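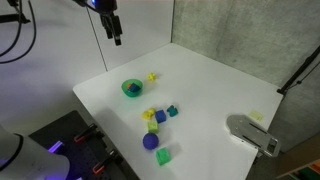 August has been a month of picking things up and putting them in a bowl, and I've loved nearly all of it. We're gathering demonstrations for Fement, our little tidying policy, and I've been promising a thread on how it's going, so get yourselves a cup of tea. The table layout has settled down at last: cubes in a few colours, a dark blue textured ball, that yellow spiky one I'm far too fond of, and the green bowl towards the back as the place everything goes. A dark blue cube is sitting in there at a tilt, and I do like it when they land like that, because a model that has only ever seen cubes lying flat gets very confused by one on a slant.

We're at 731 demonstrations so far, all driven by hand. I know that sounds like a lot if you come from a world where people measure everything in hours, and like hardly anything if you come from the world of big web scrapes! For one table and one arm, I'm pleased with it.

The first 100 were, I'm sorry to say, mostly me learning to drive. You can hear it in the logs, if you can hear a log — lots of hovering, a little dip, a change of heart, up again. We trained on them anyway and the policy learned to hover beautifully. It would hang over a cube for ages like someone choosing a cake.

So we set those aside and I went back to the beginning with one rule taped to my monitor, "decide before you move". It helped more than any of the clever filtering we tried. The next 100 were shorter and calmer, and the hovering mostly went away once we retrained on those alone.

A few of you asked how we choose where the toys go. For a long time I just scattered them by hand and thought I was being random. I was not being random at all. When we plotted the starting positions there was a lovely dense blob in the middle of the table and next to nothing along the sides, and of course the policy was hopeless along the sides.

Now Jidasitz (our placement script, named late in the evening and it shows) gives me a layout on the screen and I copy it as closely as I can. There are 17 base layouts and it jiggles and rotates each one a bit. I still grumble when it asks for a pile in an awkward corner, but those are the episodes we were missing.

The labels are the slow part. Every episode gets one plain sentence, such as "put the lime cube in the bowl", and we've learned to write them the way a person would say it across a kitchen. Two greens on the same table is a proper headache, mind you. I've been writing "the light green one" and "the bright green one" and hoping for the best. If you've got a tidier habit, please tell me!

Failed grasps stay in, provided I recover from them. If I fumble a cube and then go back and get it, that's a useful thing for the model to see. If I fumble it and give up, it goes in a separate folder called Nina, which began as a typo for something else and has now been in the code far too long to change.

Next up is the ball. It rolls when you nudge it, and the policy has a habit of closing its fingers where the ball used to be. My plan is a batch with nothing but the ball and the bowl, then another with the clutter back in, and we'll see which of the two helps.

The folks at Goneck have kindly offered to try the same layouts on their own table, with their own lighting and their own walls, so I'm writing up the instructions for them this week. I've got as far as page two and I'm still explaining the bowl. More when the ball batch is done — and do send me your green names in the meantime.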